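June
By Eylül Karaca

Section 2: Coloring the Adora Botanical Sheet

Your Adora sheet arrives rolled, and it would like to stay that way. Leave it under a few heavy books overnight before you start. Cookbooks are good. They get so little exercise.

1. Lay the sheet on a hard, flat surface with scrap paper underneath. Marker ink has no respect for dining tables.

2. Try each marker on the scrap before it goes anywhere near a plant. The cap color is a suggestion.

3. Pick one plant and stay with it. The full sheet has 1,273 closed shapes, and people who hop around tend to quit with a great many half-finished leaves.

NOTE: You are free to ignore nature. A red fern will not be reported to anyone.

4. Begin at the main stem and work outward, frond by frond. On the big fern, hold the marker nearly upright and use only the point. The leaflets are small and already full of printed lines, so one light pass is plenty.

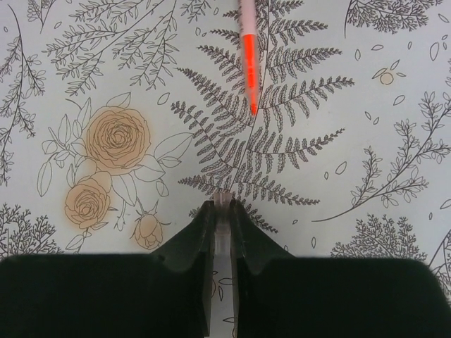 Fig. 2. Marker tip on the large fern, close to the main stem.

5. Lift the marker whenever you stop to think. A resting tip makes a dot, and the dot grows while you admire your work.

6. Let each frond dry for 13 minutes before coloring its neighbor. Go make tea.

CAUTION: Do not go over the same spot more than twice. The paper will pill, and no marker in the 26-color Dakamar set matches pilled paper.

7. Recap the marker until it clicks. If you didn't hear a click, it's open.

For framing and hanging, go to Section 3.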